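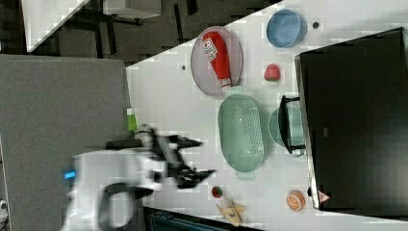 Driron Teach Kit for Tabletop Arms

The Driron Teach Kit lets an operator show a robot arm a task and record it at the same time. It is made by Skaltell and sold through Eyvindsson. There are two ways to work with it: take hold of the arm and move it through the task, or drive it from the hand controller. Both write to the same file format, so a set of recordings can mix the two.

Guiding by hand

Press and hold the enable button on the wrist collar. The arm goes slack enough to push with one hand and holds its own weight. Let go of the button and it stops where it is. The gripper opens and closes from a thumb switch on the same collar. Hand guiding suits slow work, such as setting a plate down or lining up the fingers over a small item.

Remote control

The hand controller is a handle on a jointed stand. The arm follows the handle, and the trigger works the gripper. Motion can be scaled down to a quarter for close work. Operators who have used both usually choose the controller for moving objects between containers, as it keeps their hands and sleeves out of the camera view. Cable length from controller to base is 4 meters. A longer cable is not offered.

Recording

Recordings start and stop from a foot pedal. The kit saves joint positions, gripper opening and up to two camera streams at 30 samples per second. The internal drive holds 4000 short demonstrations before it needs to be cleared. A bad take can be dropped with a double press of the pedal, and the take number is reused.

Sindine, the desktop program that comes with the kit, plays recordings back, trims the ends and tags each one with a task name. It also flags takes where a joint came near its limit.

Object sets

Kitchen tasks are the usual starting point. A colander, a bowl, a plate, a ketchup bottle and some toy fruit give a good range of shapes on one table: thin rims, round sides and small pieces that roll. Object sets are not included. Change the layout between takes, or the trained arm will tend to reach for the same spots.

In the box

Wrist collar with enable button and thumb switch
Hand controller and stand
Recording unit with power supply
Foot pedal
Controller cable
Sindine license, one seat

Arm, gripper, cameras and table are sold separately. Check the mounting pattern of your arm's wrist before ordering the collar.

Order number: 1653
Page updated: Sep 10, 2020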